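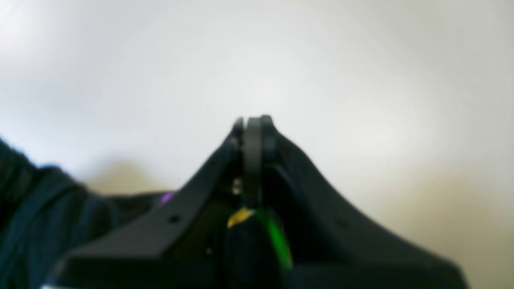 Do we charge the client for a third round of changes on a fixed-price job?
We charge for it if the quote said two rounds, and we tell them the price before starting the third. If the quote didn't say how many rounds, we do the work and fix the wording next time.

16 Aug 2018
Skondier workshop notebook, pricing and quotes

Went back over the Caro job now that the last invoice is paid. It was quoted in February at a fixed 4,000 for the name, the logo, the label set and a short style guide. Timesheets add up to 146 hours. Outside costs (proofs, paper samples, one font licence) were £289, and we had not listed these separately, so they came out of the fee.

Fee less costs is £3,711, or £25.42 an hour. The rate we are meant to be working to is £30. At that rate, with costs passed on, the bill should have been £4,669. So we were £669 short on a job everyone thought had gone well.

Where the time went, as far as the sheets show it: the design work itself was close to plan. The overrun is nearly all in changes after the second round of labels, plus emails and calls, which had no line in the quote at all. A fair bit is also down as "misc", which is no use to anyone. Please write what it was, even if it's one word.

Compared with the Trịnh quote, which we wrote two months later. That one had the rounds written in, the costs on a separate line and a half paid up front. They asked for one extra round, were told the price, and dropped two of the changes. No bad feeling that I could see. The job is smaller so the two don't compare fully, but the hourly figure is above target.
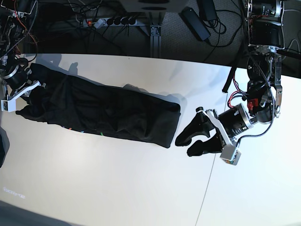 Black garment, folded long, on the white table.

Changes to the quote template, to be used from now on:

Rounds of changes: two included, further rounds priced by the hour.
Outside costs: own line, charged at what we paid. Fonts go in the client's name where the seller allows it.
Calls and emails: put in as hours. Start with a tenth of the job and adjust when we have more sheets to look at.
Payment: half on agreement, half on handing over final files. Working files are not included unless asked for, and then they have a price.
Quote valid for 30 days. The Plambridge enquiry came back after a much longer gap and expected the old figure.

Rights wording still needs doing. The old template says the client "owns the design", which could be read to cover the sketches and the names they turned down. I want it to say that the chosen design passes to the client on full payment and everything else stays with us. Have drafted two sentences, see the inside back cover. Should be read by someone who knows contracts before it goes out.

Not decided: whether to show the hourly rate on the quote. For: extra rounds are easier to explain. Against: clients start going through the hours line by line, and a quick job looks dear. Left it off the Trịnh one and it was not missed. Leaving it off the next two as well, then look again.

Also not decided: whether to go back to Caro about the font licence. It covers print only and they have mentioned a website. I think they need telling whatever we do about the money. Will write to them this week and keep it separate from any talk of new work.

To do
Move old quotes into one folder, with the date in the file name
Add "calls/emails" as a code on the timesheet
Redo the Plambridge quote on the new template
Check what the print-only licence costs to extend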